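Asunto: Re: [huerto-ukness] Semillas para el intercambio y el dichoso trébol

Hola a todos:

Contesto por partes, que el mensaje de Lena traía mucha tela y lo he leído en el autobús.

> El 4 de abril de 2024, Lena Kozłowski escribió:
>
> Para el intercambio necesito saber quién trae qué. El año pasado nos juntamos con una montaña de calabacín y ni una sola lechuga de verano. Además, ¿alguien ha probado a sembrar trébol entre los bancales? En la parcela de Drukberg lo hicieron y están encantados, pero a mí me da miedo que se coma las fresas.

Lo del calabacín fue culpa mía en buena parte, lo confieso (¡me sobraban dos tarros enteros!). Este año llevo acelgas, rúcula, caléndula y unas judías de enrame que guardé en diciembre, bien secas, en sobres de papel con el nombre a lápiz. De lechuga tengo maravilla de verano, pero poca, así que pido que nadie se lleve más de una pizca.

En cuanto al trébol, yo lo tengo desde hace dos temporadas en los pasillos y estoy contentísima. Trébol blanco enano, sembrado muy ralo, mezclado con arena para que no caiga todo en el mismo sitio. El primer mes da pena verlo, luego cierra y ya casi no hay que desherbar. Eso sí — con las fresas hay que andar con la azada, porque se mete por debajo del acolchado sin pedir permiso. Yo dejo un palmo de tierra limpia y lo repaso cuando me acuerdo.

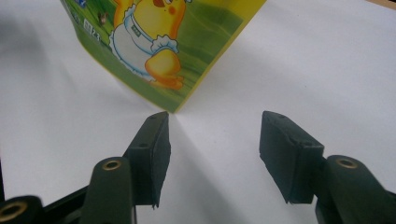
Lovisa Solheim me escribió aparte que ella no lo pondría en los pasillos de más sombra, que allí se le quedó calvo y acabó echando astilla de poda. Y que si alguien quiere astilla, en Zupan la dan por sacos los que podan los plátanos, pero hay que ir temprano y llevar los sacos de casa.

Me parece sensato. El pasillo del fondo, el que pega con la tapia, yo lo dejaría con astilla y no le daría más vueltas.

Otra cosa, el riego. El contador marcaba 1507 cuando cerré la llave, lo apunté en la libreta de la caseta. Si alguien riega con manguera, que apunte también, que luego no hay quien cuadre el recibo. Y la boquilla gotea otra vez, le puse cinta pero no me fío.

Boris, ¿tú sigues teniendo los 30 tiestos de barro? Me vendrían de maravilla para repicar tomates, te los devuelvo limpios.

Un abrazo, y Lena, apúntame también un bizcocho de limón para el intercambio.

Randa Akl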